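Dec 3, 2024
Folding bench, Grultanham workshop

Tried the Wastent folding method again on the black and white pieces. The claim is that any garment with two colors folds faster because the seam tells you where to go. I don't buy it. The seam tells you where to go if the seam is straight and the cloth lies down, and the white cloth on these does not lie down. It puffs. You press one side and the air goes to the other.

Also not convinced by the padded tabletop. Starer sold it to us as grippy enough to hold a hem in place. Maybe for heavy stuff. With light cloth I get one fold to stay, then the second fold drags the first one along with it. The old bare table was slippery but at least you knew it was slippery.

What I did this time: smooth flat, sleeves in, bottom third up, top third down. Then the same piece in halves, the way I have always done it. Thirds gives a smaller packet and a worse edge. Halves gives a decent edge and a packet too wide for the 9 inch bins. Bins are the real problem here and I have said so since June.

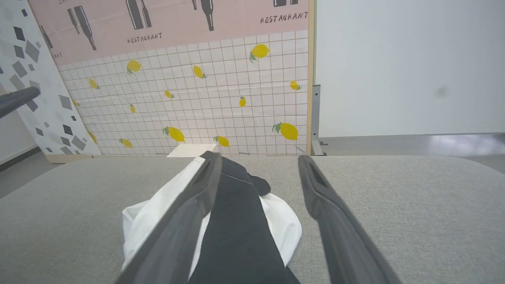

The sheet that came with the method says to let the darker panel run down the middle and square everything to that. Fine on paper. On a soft bundle the dark part wanders off at an angle as soon as you touch the white, and then you are squaring to something crooked. I would like to see whoever wrote it do 200 of these in a row.

Their number is 2,000 pieces a week per table. No mention of what kind of pieces. Towels, I bet.

Things to try before anyone orders more padding:
- a stiff board under the first fold, pulled out before the last one
- steaming first (Trevor bench has the only steamer that doesn't spit)
- 2 folds only and wider bins

Left the white card at the back of the table, please don't write on it. Redo with the plain black pieces next, same steps, and see if the color has anything to do with it. My guess is no.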